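Suture practice: thread keeps sagging and slipping
Posted in Surgical Skills, Sernon Help, question 2224

I'm on week 6 of the suturing module and my running stitch goes slack by the third bite. I pull it snug, let go to regrasp, and the line loosens again. Black thread, straight incision. 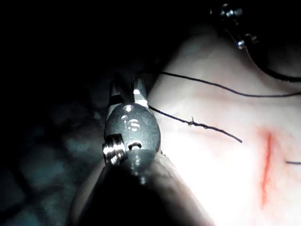

Thread sagging to the right of the jaws

Is it my tension or my spacing?

Answer from Aurelio Barroso
Probably tension. Keep the second instrument on the thread while the first one lets go. Pull along the line of the wound – pulling straight up lifts the edge and you lose what you gained.
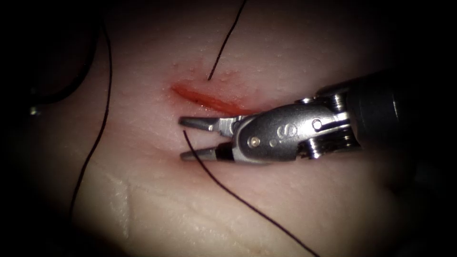
How long should I leave the tail?
Long enough to grab easily when you tie, a couple of centimeters for practice.

Answer from plirton_13
Same as above. Also check which jaws you're holding with. Toothed graspers fray thread if you clamp hard, so use the needle driver for the thread and save the teeth for other jobs. I wrecked a lot of thread before I switched.

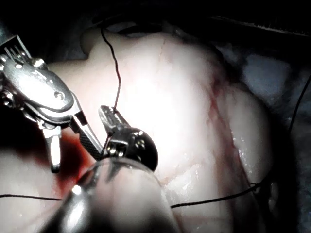 Related questions
Square knot slips on the second throw
Where to buy thread in bulk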